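**Can a machine fold my laundry yet? (moved from General Chat)**

**threadbare_joy** wrote:

Hello all, long-time reader and I think this is my third post ever, so be gentle with me. We are a family of five and I fold laundry every single evening of my life, usually on a bed because that's the only flat surface big enough. My brother-in-law swears that by November there will be a machine you can buy that does it. He has been saying this for years, bless him, but he's so sure of himself that I started wondering. Is there anything out there a normal household could own? I don't need it to be fast. I'd let it run all night if it wanted to!

**millroad_pete** wrote:

Welcome! Short answer is no, and the long answer is also no, but I'll give you the long one anyway as I've got a cup of coffee here.

I spent a good chunk of my working life in a commercial laundry. We had a Wendent flatwork folder and it was a lovely thing, it would take a bedsheet off the ironer and hand it to you in a neat square all day long. But somebody had to feed it, and it only did sheets and tablecloths. Towels went to a different machine. Anything with sleeves went to a table with two people standing at it, and that table is still there, I had lunch with the old crew in the spring and they're still standing at it.

**gasketcase** wrote:

I'm going to disagree with Pete a little, in a friendly way. The folding machines are one road, and they've gone about as far as they'll go. The other road is a plain two-finger gripper and a lot of practice. I do maintenance at a shop that runs an Omelari arm for loading parts, and the arm itself could fold a shirt tomorrow if it knew how. The reach is there, the strength is there. What it's missing is the know-how, and people are working on that by doing the chores by hand with the same kind of fingers and letting the software study it.

Clothes are a fair test for that sort of thing, much fairer than a stack of identical brackets. Take a track jacket on a bed.
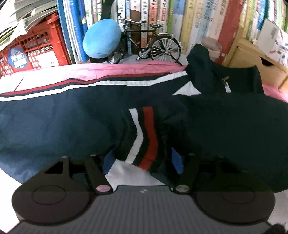
You've got a collar that wants to stand up, a zipper pull that can catch, a lining that's a different color from the outside, and a cuff that may be lying on top of anything at all. A person sorts that out without thinking about it. Software has to work out that the striped knit bit is the end of a sleeve and that the white bit is the inside of the same garment, and then choose where to pinch -- and if it picks up two layers when it meant to pick up one, the whole fold goes sideways. I still say it's a matter of time. I'd have said the same about our loading arm, and the first week we had it, it dropped 174 parts on the floor. Now I hardly look at it.

**millroad_pete** wrote:

Fair enough on the arm, but your parts don't flop! A bracket is the same shape on Tuesday's shift as it was the week before. Every jacket that comes out of a dryer is in a shape no jacket has ever been in. And navy on navy is hard even for me with my glasses on, I've folded many a dark sleeve the wrong way round and had to shake it out.

**littlebluehen** wrote:

Can I put in a word for the machines that do work? I know it's only floors, but my Mnguni vacuum has been going for 3 years and I'm very fond of it. It gets stuck under the radiator and I have to pick up socks before it runs, so you could say I do half the chore myself, and my husband does say that, but the half it does is the half I hated.

Laundry I'm with Pete on, I think. I'd want to see it deal with a fitted sheet before I gave anyone a dime.

**threadbare_joy** wrote:

Oh goodness, fitted sheets. I hadn't even thought of those, I just roll mine into a ball.

So what would it cost, gasketcase, if it did know how?

**gasketcase** wrote:

More than you'd like. Just the replacement finger set on ours was $665, and that's before you get to the arm. It'll come down, though. I don't believe your brother-in-law's date, but I wouldn't laugh at him either.

**quillwort** wrote:

Has anyone tried the Gisow folding board? It's just hinged plastic, no motor, but my kids will use it without being asked because it makes a good slap. T-shirts only. Hoodies come out as a sort of parcel.

**millroad_pete** wrote:

We had something like that for staff shirts and wore the hinges out. Good little things. Tape them before they crack, not after.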